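The Plate Problem

I have been beaten by a dinner plate. I'm a decent cook and I can reverse a trailer, so when Raíssa Paiva invited me to come and drive her lab's robot arms for an afternoon, I figured I'd be clearing the table like a pro in no time. Reader, I was terrible at it.
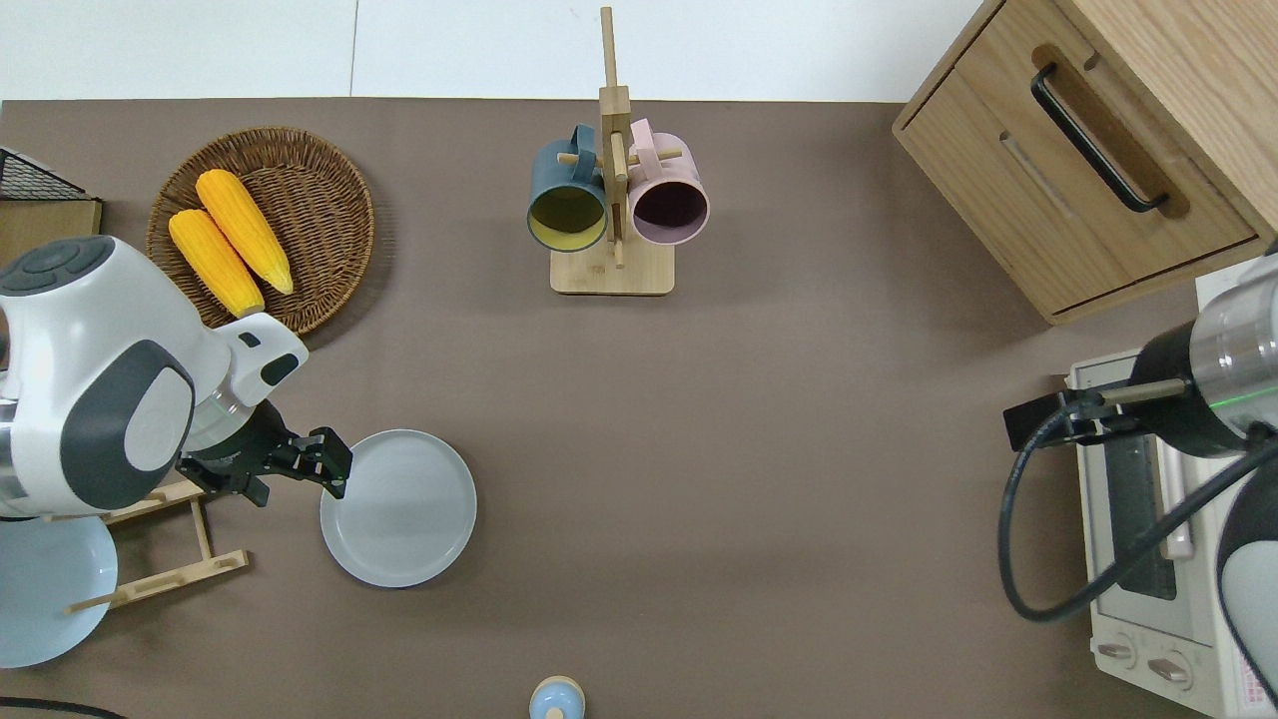
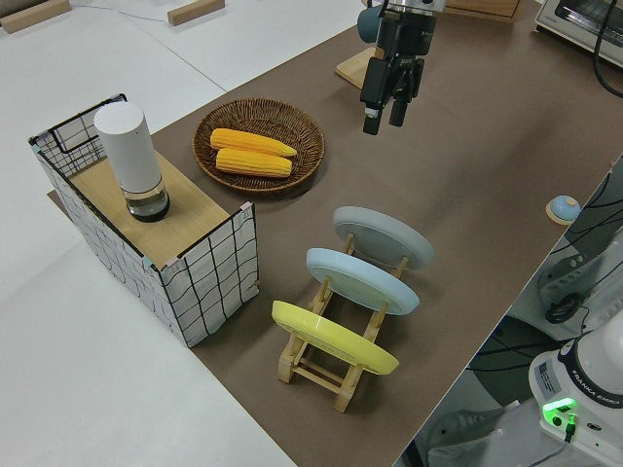 Raíssa runs the manipulation group at Zokholm, and she and her colleague Asger Hviid have spent the better part of two years on one question: how few human demonstrations can you get away with? The usual recipe for teaching a robot a chore is to have a person steer it through the job again and again, record everything, and train a network to copy the moves. It works pretty well. It's also mind-numbing (I lasted 17 tries before I asked for coffee), and if you shift the furniture a little the robot can go completely to pieces.

Their method is called Zikari, and the idea is so simple I made Asger explain it twice because I was sure I'd missed something. Instead of treating a chore as one long performance, Zikari chops each demonstration up at the moments when the fingers close or let go. Then it learns the short bits around those moments very carefully and lets an ordinary motion planner handle the boring travel in between. All my wobbling through midair? Thrown out! Only the grabbing and the letting go get studied, and those were the parts I'd finally started to get right.

Plates are the nasty case, Asger told me. A mug has a handle and plenty of side to pinch, but a plate lying flat gives you a thin rim sitting almost on the table, and a gripper that comes in a hair too low jams into the surface. Then you have to turn the thing on edge and find a slot for it. I did that successfully 3 times all day and cheered every time.

So does it work? With 147 demonstrations, the group's older system managed the plate job a bit more than half the time. Zikari got to the same place with a fraction of that, and it held up much better when they moved the rack between runs, a test I enjoyed more than I should have because I got to do the moving. It still has bad days. Shiny rims throw it off, and if it drops something it carries on as if nothing happened, placing an invisible plate with tremendous care. Raíssa has a student working on that one, and she's hoping for a fix by September.

Before I left I asked for one more go at the controls. The first grab slid off, the second was crooked, and on the third I got the rim between the fingers and sort of squealed. Asger saved the recording. He says the grasp is good enough to train on, and I've been telling everyone I know.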